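Thread on folding a coat flat for storage. Winter stuff goes away in May here and I do it the same way each year. Bed as work surface, no table in the flat is big enough.

1/ Surface first. A coat picks up whatever it lies on, so put a clean washed sheet over the bedding. Mine is the white one with the blue flower print. Pale cloth under dark wool blend also shows lint before it gets folded in.

2/ Pockets. All of them, including the inside one. Tissues, receipts, a single glove. Then brush, collar to hem, always in one direction. I use a Troditz double-sided brush, the stiff side for the hem only.

3/ Lay the coat out with the collar toward the headboard and the hem toward you. Spread the lower section wide, pull the lining straight underneath, then bring the sleeves in across the body.

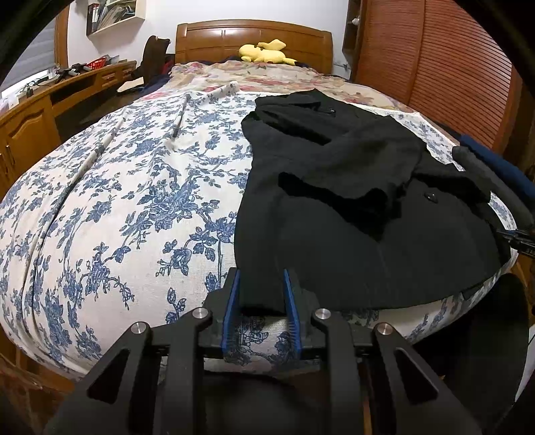
4/ Sleeve angle matters more than people think. Straight down the side seam gives you a thick ridge at the edge of the fold. Slanted across the body, the bulk gets spread over the chest panel, where the cloth is flattest.

5/ Don't crease the lapels. Let them roll. If the collar has been pressed flat in storage it takes a good steaming in October to bring it back, and on cheaper interfacing it never fully recovers. A rolled hand towel under the collar fold is enough support.

6/ Dimensions. My storage box is a Skina underbed, 60 cm on the short side and 13 cm deep inside. That sets the fold: sides in to just under 60, then hem up to the waist, then once more. Two horizontal folds for a mid-length coat. A long one needs three and I'd hang it instead.

7/ Thickness check. Press with a flat hand, don't lean on it. If the stack stands higher than the box wall, unfold and redo the last fold looser and longer. Forcing the lid is how you get the permanent line across the back.

8/ Moving the cloth. The common mistake is grabbing a fistful in the middle and dragging. Dark cloth pulled up in one thick bunch, with a deep crease down the middle of it and the rest trailing on the sheet, has to be shaken out and laid again before any fold will hold. 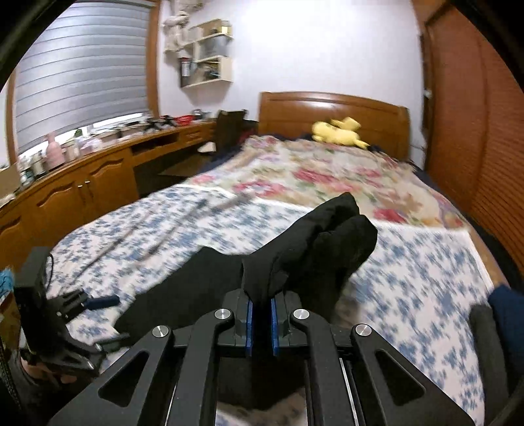 9/ Corners are the better place to hold. Hem corner in one hand, side seam in the other, lift both together, carry across, set down. The lift should clear the bed by a few centimeters so the sheet doesn't come along with it. A printed sheet like this one, blue pattern with a plain white border, is handy for squaring up: line the hem with the border and you can see at once if the fold has gone off.

10/ Fix the sheet too. If there is a long crease running under the coat, the coat will follow it. Pull the sheet tight at the foot of the bed before each garment. Takes three seconds and I still forget.

11/ Paper. Acid-free tissue between folds, one sheet per fold. I buy the Allura pack, 258 sheets, an odd number but it lasts. Newspaper transfers ink to pale linings. Kitchen paper is fine for one season and then goes limp.

12/ Moth protection. Cedar blocks, sanded lightly every spring, in the corners of the box and not touching the cloth. The Taipe ones are small enough to fit beside the stack. Lavender smells nice. I wouldn't rely on it by itself.

13/ Order in the box: heaviest at the bottom, collars alternating ends so the stack stays level. Coat, then cardigans, then scarves in whatever gap remains. Scarves rolled – they fill corners and don't mind.

Replies so far:

– Yes, clean it before storing. Wash or dry clean, then air it for a full day. Body oils are what moths go for.

– Vacuum bags: I use them for duvets. For a coat with structure, no. The shoulders come out looking like a map.

– Down jackets are a different procedure. Loose, in a cotton bag, on top of everything. Never under weight.

– Someone asked about hanging instead. Fine if you have the rail space and a wide hanger. I have 3 coats and a rail that is already full of shirts.

– Label the short end of the box, the one facing out. I wrote mine on the lid the first year and had to drag everything out to read it.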